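Swapping the sandwich for soup

Regular readers will know I have been threatening to write about lunch for months. So it's September, the tomatoes are nearly over, my allotment neighbour has started leaving courgettes on my step again (please stop, Adoración, I beg you) and I have finally got round to it.

For years I ate the same lunch. Cheese sandwich, apple, a biscuit if I'd been good and two if I hadn't. I ate it in four minutes with one hand while the other hand carried on typing. I couldn't have told you at three in the afternoon whether I'd had it or not. Then last winter I had a rotten cold that went on and on, and my friend Lertchai Kongkaew turned up at the door with a pan of rice soup wrapped in a bath towel. Ginger, white pepper, spring onion, a bit of minced pork, an egg stirred in at the end. I had two bowls standing up in the kitchen in my dressing gown and then asked him, quite rudely, when he was coming back.

He didn't come back, or not with soup anyway. He came back with a bag of broken rice and a lump of ginger the size of my fist and told me to get on with it. So I did, and I've been making a pot of something every Saturday ever since.

I should say that I am not a natural cook. My first go at the rice soup set like grout. I'd used far too much rice, having not believed Lertchai when he said how little you need, and when I turned the ladle over nothing fell off it. The second was thin and grey and tasted of hot water. By the third I'd worked out that you have to keep going back and stirring, and that most of the flavour goes on at the table — fish sauce, chilli, a squeeze of lime, whatever you've got. My son has his with brown sauce. Lertchai doesn't know this and I'd be grateful if it stayed that way.

Since then I've branched out a bit. Lentil and cumin, which is cheap and keeps for days. Leek and potato, because I grow leeks and somebody has to eat them. A beetroot one that turned the tea towels pink and has been banned. Adoración Mateos, she of the courgettes, taught me her mother's garlic soup, and it's made of almost nothing: stale bread, garlic, paprika, stock, an egg dropped in to poach. She stood over me while I did it and took the paprika out of my hand twice, as it goes bitter if you let it catch. I now take the pan off the heat before it goes in and I can hear her breathing out from three streets away.

A few of you have asked about flasks, as I mentioned leaking all over a library book in the spring newsletter. I've tried two. The first was a Zerkeck, a handsome thing in dark green, and it keeps soup so hot that I couldn't eat it until nearly two o'clock. You need to open it a good 40 minutes before you're hungry. The second is a Nuvach, shorter and fatter with a wide mouth, and that's the one I've stuck with. You can get a proper spoon into it and you can get a proper brush into it afterwards. Fill either of them with boiling water while the soup is heating up, leave it 16 minutes (don't ask me why 16, it's how long the news headlines and the weather take in our house), tip it out and then put the soup in. It makes a huge difference.

What has surprised me most is how much longer I take over it. You can't eat soup and type, or I can't. I've tried and there's turmeric in the space bar to this day. You have to put the spoon down now and then, and while it's down you look about you and somebody says hello. I've had more conversations at lunch since last winter than in the ten years before it! I know about Gulora now, the little café behind the station where they'll do you a bowl and a roll and let you sit as long as you like. I know that the man from the print shop used to keep bees. I would have gone on not knowing any of this with a sandwich in my hand.

Which brings me to the soup table. It started because I made far too much lentil one Saturday and carted the leftovers in with me, and now there are a few of us who take turns. One person brings a pot, everyone else brings bread or fruit or nothing at all, and we sit down together at half past twelve. There isn't a rota as such, just a bit of paper that gets passed along. If you're on it you cook, and if you forget you buy the rolls.
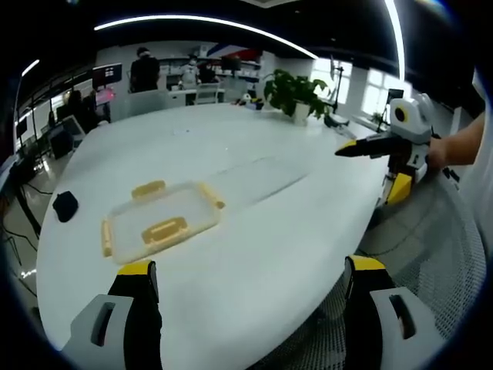

The big white table, with plenty of elbow room.

We'd love a few more faces, so do come along. You don't need to be able to cook. We've had soup out of a carton and it was perfectly nice, and someone once brought a tin of tomato for each of us and a stack of white bread and butter, and I think that was the happiest lunch of the lot. If you don't eat meat, say so and it'll be sorted — most of what we have is vegetable in any case. Bring your own bowl and spoon if you can. Mine's the chipped blue one and I'm attached to it.

I've also started keeping the recipes in a notebook, and people keep asking to borrow it, so I'm going to type some of them up. Next time you'll get Lertchai's rice soup with the right amount of rice in it, and Adoración's garlic soup if she passes my version (she's asked to see it first, and she has a pencil). After that I'd like yours. I'm particularly short of anything with cabbage, and I'd love a cold one for next summer that isn't gazpacho. Send me whatever you've got, with rough amounts if you know them and without if you don't.

One last thing before I go. If you're buying stock cubes, the Jaidee vegetable ones have gone up again at the corner shop but the market stall still has them at the old price, next to the tinned peaches. I bought six boxes and had to carry them home under my coat in the rain. And if anyone would like some courgettes, there's a carrier bag of them hanging on my gate. Take the whole bag, please, and don't worry about bringing it back.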